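Killthorpe Tinted Lip Balm – Hanent

Lip Care > Tinted Balms > Killthorpe

Colour: Hanent (warm rose-brown)
Size: 3 g twist-up stick
Finish: soft satin
Fragrance: none added
Availability: in stock, ships from our Trurkholm warehouse

Hanent is the middle shade in the Killthorpe tinted balm range. It sits between the pale pink and the deep berry, and it's the one most people pick for everyday wear. One swipe gives a light wash of colour. Three or four will build it up to something close to a sheer lipstick, though it never goes fully opaque.

The formula was reworked last October. The older version was softer and tended to bend in the tube over summer. The current one has more candelilla wax and less castor oil, so it's firmer going on and takes a moment to warm up against the lips. If you have an old stick at home you'll notice the difference straight away. The colour hasn't changed.

What it looks like on

On fair skin Hanent reads as a dusty rose. On medium and olive skin it comes up closer to a natural lip colour with a bit of warmth. On deep skin it's mostly a sheen with a faint rosy tint, and our shade adviser Tharushi Abeysekara suggests putting a brown lip liner under it if you want the colour to show more. Lips with a lot of natural pigment will see the same thing.

There's no shimmer or glitter in this shade. The pale pink does have a fine pearl in it, so check the listing if you're ordering both.

How to apply

Twist up no more than a few millimetres. The stick is narrow and will snap if it's wound all the way out, and a snapped stick isn't covered by our returns policy.

Start in the centre of the lower lip and work outwards, then press your lips together. For a softer edge, dab it on with a fingertip. It can also be used on the cheeks over bare skin or a cream base. Over powder it goes patchy.

Wear time is two to three hours without food or drink. It will come off on cups and glasses, and it isn't a transfer-proof product.

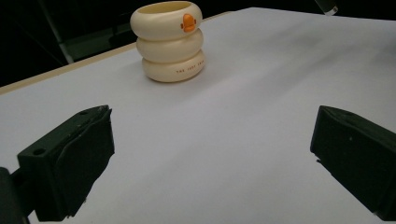 Storage

Keep the cap on and store it somewhere cool and dry. A bathroom shelf is fine, a car glovebox in January is not. If the stick does soften, stand it upright in the fridge for half an hour before you touch it. Small beads of oil on the surface are normal after a warm spell and can be wiped off with a tissue.

Use within 13 months of opening. The batch code is printed on the base of the tube.

Ingredients

Castor seed oil, candelilla wax, jojoba seed oil, shea butter, beeswax, sunflower seed oil, tocopherol, iron oxides, mica. Contains beeswax, so it is not suitable for vegans. A vegan version is planned but we don't have a date for it yet.

No flavour has been added. Some people pick up a slight waxy taste for the first minute.

Packaging

The outer tube is aluminium with a matte grey coating, and the inner cup that holds the balm is plastic. Refills fit the same tube – pull the empty cup straight up and push the new one in until it clicks. The box is made from 65 per cent recycled card and can go in your kerbside recycling.

Please note that refills for the Villanueva lip colours are slightly wider and won't fit.

Customer notes

"Third one I've bought. I wear it to work instead of lipstick and put it on without a mirror. Wish the cap was tighter, it came off in my bag once." – Chia-hao Kao

"Nice colour but drier than the old one. I put a plain balm on first and it's fine."

"Darker in the tube than on me. I nearly sent it back before trying it, glad I didn't."

Rated by 3,472 customers across all shades.

Delivery and returns

Orders placed before 2 pm are packed the same day. Standard post takes three to six working days, longer to regional addresses. Unopened balms can be returned within 30 days for a refund or a different shade. For hygiene reasons we can't take back anything that's been opened, unless it's faulty. If that's the case, send us a photo of the stick and the batch code and we'll organise a replacement.

Also in this range

Killthorpe Clear Lip Balm
Killthorpe Tinted Lip Balm – pale pink
Killthorpe Tinted Lip Balm – deep berry
Killthorpe Balm Refill, all shades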